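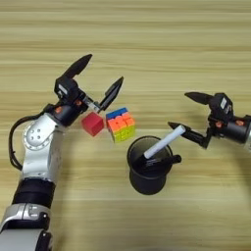
첨부 1. 밝은색 나무 상판

티켓 번호: 1671
제품: Flustico 예약 관리 (웹)
접수처: Clendatmont 공유 작업실 운영팀
우선순위: 보통 → 높음 → 보통
상태: 관찰 중

문의 내용
작업대 예약 확인 메일이 회원에게 두 통씩 갑니다. 한 통은 시간이 맞고, 다른 한 통은 15분 이릅니다. 회원들은 성실하게도 늘 틀린 쪽을 믿고 오십니다. 일찍 오신 분과 아직 안 나가신 분이 같은 작업대 앞에서 어색하게 인사를 나누는 일이 잦아졌습니다. 확인 부탁드립니다.

1차 답변 (지원팀)
브라우저 캐시를 지우고 다시 시도해 주세요.

고객 회신
지웠습니다. 덕분에 저장해 둔 비밀번호도 전부 지워졌습니다. 메일은 여전히 두 통입니다. 메일은 서버에서 나가는 것으로 아는데 제 브라우저가 왜 용의자인지도 궁금합니다.

2차 답변 (지원팀)
불편을 드려 죄송합니다. 발송 기록을 확인했습니다. 같은 예약 번호로 알림 규칙 두 개가 동시에 동작합니다.
규칙 A: 예약 확정 시 발송
규칙 B: 예약 확정 시 발송 (복사본)
규칙 B에는 '준비 시간 15분'이 걸려 있어 시작 시각이 그만큼 당겨져 표시됩니다. 설정 > 알림 > 규칙에서 B를 꺼 주시면 됩니다.

고객 회신
그 화면에는 규칙 A만 보입니다. B는 목록에 없습니다. 없는 것을 끄는 방법을 안내해 주시면 따르겠습니다.

내부 메모
재현됨. 시험 계정에서 작업대 항목을 '복제'로 만들면 알림 규칙도 같이 복제되는데, 화면에는 원본만 나옴. 복제본은 데이터베이스에서 조용히 일하고 있음. 우리 팀에서 제일 부지런한 듯.
이 고객은 작업대 항목을 전부 복제로 만들었음. 도움말에 그렇게 하라고 적혀 있음. 도움말은 우리가 썼음.
캘린더 연동(Stoltness)도 의심했으나 끊어도 증상 동일. 무죄. 어제 그쪽에 보낸 항의성 문의는 정중히 철회할 것.

3차 답변 (지원팀), 26/01/2026
원인을 찾았습니다. 항목을 복제할 때 숨은 알림 규칙이 함께 생기는 오류입니다. 고객님 계정에서 숨은 규칙을 40개 넘게 찾아 모두 삭제했습니다. 화면에 규칙이 전부 표시되도록 고치는 작업은 2월 업데이트에 들어갑니다. 그때까지는 '복제' 대신 '새 항목'으로 만들어 주세요.

고객 회신
오늘 들어온 예약은 메일이 한 통씩만 갔습니다. 감사합니다. 다만 메일 바닥글의 작업실 이름이 'Thongsuk'로 나옵니다. 저희는 Clendatmont입니다. Thongsuk가 어디인지는 모르지만, 그쪽 회원이 저희 작업대로 오시는 일만은 없었으면 합니다.

4차 답변 (지원팀)
확인했습니다. 숨은 규칙을 지우면서 바닥글이 기본 서식으로 돌아갔고, 기본 서식에 시험용 작업실 이름이 남아 있었습니다. 고객님 계정의 이름은 바로잡았습니다. 기본 서식도 수정 요청을 넣었습니다.

고객 회신
이름 제대로 나옵니다. 예약 100건이 쌓일 때까지 지켜보고 알려드리겠습니다. 그동안 티켓은 열어 두세요. 지난번에는 '해결됨'으로 바뀌자마자 메일이 또 두 통 왔는데, 한 통은 해결되었다는 안내였고 다른 한 통도 해결되었다는 안내였습니다.

내부 메모
티켓 종료 안내의 중복 발송은 별도 건으로 등록함. 등록 확인 메일 두 통 받음.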